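Broltcombe Reading Room Association
Minutes of the ordinary meeting, 25 October 2019

Present: Meron Teshome (chair), Yolandi Moodley, Mbali Radebe, Precious Mokgethi, Floor Aerts (minutes)
Apologies: none

1. Minutes of the September meeting
Approved with one correction. Under item 4, "Tilton Street" should read "Tilton Lane."

2. Accounts
Balance carried forward is 3,196. The invoice from Jacobs for gutter repairs (700) has been received and will be paid this month. Moodley asked that future invoices state labor and materials separately. Agreed.

3. Loans and returns
Radebe reported 18 overdue items, 14 of them from the local history shelves. Second notices go out next week. The loan period for bound newspapers stays at two weeks — no renewals.

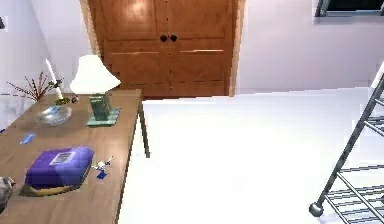
4. Evening opening
Mokgethi presented the proposal for one late opening per week through the winter. Heating cost is the main objection. Moodley asked about reading light, and it was noted that a single table lamp at the far end of a long table, with a bell-shaped shade like the white one shown, leaves readers at the near end dependent on the ceiling fixtures. Mokgethi will obtain prices for additional lamps. Decision deferred.

5. Wallow collection
The donor's family has confirmed the transfer of the Wallow parish maps. Aerts will prepare the receipt. Maps are to be stored flat. Access by appointment until the catalog entries are complete.

6. Other business
The lock on the side entrance sticks — Radebe to call the locksmith. Teshome will circulate the revised borrowing rules before the next meeting.

Meeting closed at 8:40 p.m.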